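Lendilum Community Help
Government and International Affairs > Treaties and Agreements

Question
Does a minister's public statement suspend a bilateral agreement?

Submitted January 2020
Status: Answered (3 replies)

I am preparing a briefing for a regional association whose members live on both sides of the border between Renine and Darnov. The two governments signed the Wiriya Agreement on border crossings and residence permits in October, and both parliaments have since approved it. Last week the interior minister of Renine told reporters that the agreement was "finished" and that Darnov had broken its spirit by expelling two consular officers. The foreign ministry of Renine has issued no statement of its own.

Members are asking whether their permits remain valid. I would be grateful for guidance on the following points. Does a statement of this kind have legal effect? If it does not, what formal step would be required, and how much notice would the other party receive? Where would such a step be published? I have read the agreement, but the language of the final articles is not clear to me.

Reply 1
Marked as accepted by the person asking

A remark to the press by an interior minister does not, by itself, suspend or end a bilateral agreement. In general international practice, the persons presumed able to bind a state in such matters are the head of state, the head of government and the foreign minister. Other ministers ordinarily require specific authority. A statement may signal a coming decision, and it should be recorded in your briefing as such, but it should be kept apart from the decision itself.

The final articles of an agreement normally set out two separate procedures. Termination ends the agreement permanently after a notice period. Suspension sets aside some or all of its obligations for a time, with the possibility of resuming them. Under the Wiriya Agreement, either party may terminate by written notice through diplomatic channels, and the agreement remains in force for 100 days after the notice is received. Suspension is permitted on grounds of public order, in whole or in part, and takes effect seven days after the other party has been notified in writing. It is easy to confuse the two periods, as they appear in the same paragraph.

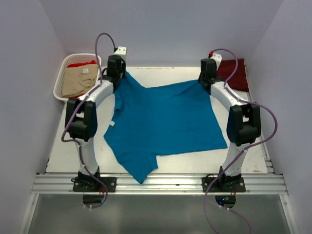
Two robot arms at a white work table, with a blue T-shirt spread between them.

With regard to domestic law, the parliament of Renine approved the agreement by Act 1129. The act provides that the cabinet may suspend the agreement by decree but may terminate it only after a vote of the full chamber, which has 121 members. No such vote has been placed on the calendar. Any decree must be published in the official gazette, and you should consult the gazette directly in preference to press summaries.

Permits already issued are covered by a separate clause on acquired rights. They continue until their printed date of expiry, including in the event of termination. Applications still pending do not enjoy the same protection, and members in that position should be advised to obtain written confirmation of the date on which their file was received.

Reply 2

The reply above is correct as to procedure. I would add a caution concerning practice at the border. Following an earlier dispute, officers at the northern crossing stopped accepting the short-stay card for around two weeks although no decree had been issued. Travelers who carried a printed copy of the relevant article were in some cases admitted and in others were not. The association may wish to recommend that members carry both the permit and a passport until the situation is settled.

Complaints about a refusal of entry should be addressed to the joint commission established under the agreement. The complaint must identify the crossing and the date, and should attach the refusal slip if one was issued. The commission's opinions are advisory.

Reply 3

Agreements of this type are political and either side can leave when it wishes. The minister would not have spoken without approval. I recommend waiting for the Darnov response.

Comment on Reply 3, from the person asking

Thank you. The association requires the legal position as it stands, and I will therefore rely on the first reply. I have since checked the gazette through Wednesday's issue and found no decree. A further question about family members of permit holders will be submitted separately.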